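2022年10月22日(土)

朝から大学のロボット部屋にこもって、帰ってきたらもうとっぷり日が暮れていました。土曜日だというのに、うちの班は全員そろっていたのだからえらいものです。お昼は生協が閉まっていたので、坂の下のパン屋さんまで歩いて、カレーパンを二つ買いました(一つは夕方用のつもりだったのに、部屋に戻るまでに両方食べてしまった)。

さて、授業の課題「台所しごと」も、いよいよ受け渡しの段に入りました。左右の腕で道具を持ち替えるという、人間なら考えもせずにやっていることが、腕二本に教えるとなるとなかなかどうして大仕事です。うちの班の制御プログラムは「Nakgate」という名前で、誰がつけたのかもう覚えていませんが、呼んでいるうちにすっかり愛着がわいてしまいました。今日の相手は赤いプラスチックのナイフ。右の手で柄に近いほうをつかみ、刃先を左の手のほうへ持っていく、という練習です。

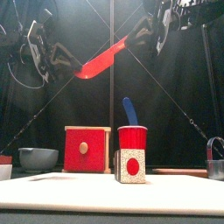
ロボット実習班日誌 通巻第134号

オリシア・リセンコさん(Orysia Lysenko)が横で見ていてくださって、「急がせないで、左の手が待てるようにしてあげて」とおっしゃいました。待てるように、という言い方がなんだかとても好きで、ノートの端に大きく書いておきました。それで速度の設定を100から70まで下げてみたら、見ているこちらの肩の力まで抜けるようで、不思議なものですね。私はせっかちなので、プログラムにも性格が出るのかもしれません。

赤いカップに立ててある青いヘラのほうは、来週の分です。柄が少し傾いているので、つかむ角度をどう決めるかでまた揉めそうな気がします。隣のClidley班はもうふた付きの容器に取りかかっているそうで、ちょっと焦りますが、まあ、うちはうちの歩幅で。三月の発表会までにはまだ間がありますし。

そうそう、記録ファイルの名前のつけ方を今日からそろえることにしました。日付、班名、道具の順です。先週の私が「最新」「最新2」「ほんとの最新」と保存していたのがみんなに見つかって、ずいぶん笑われました。反省しています。

帰りのバスではうとうとして、危うく乗り過ごすところでした。明日はゆっくり寝て、たまった洗濯をして、夜に少しだけ左手の待ち時間のところを書き直すつもりです。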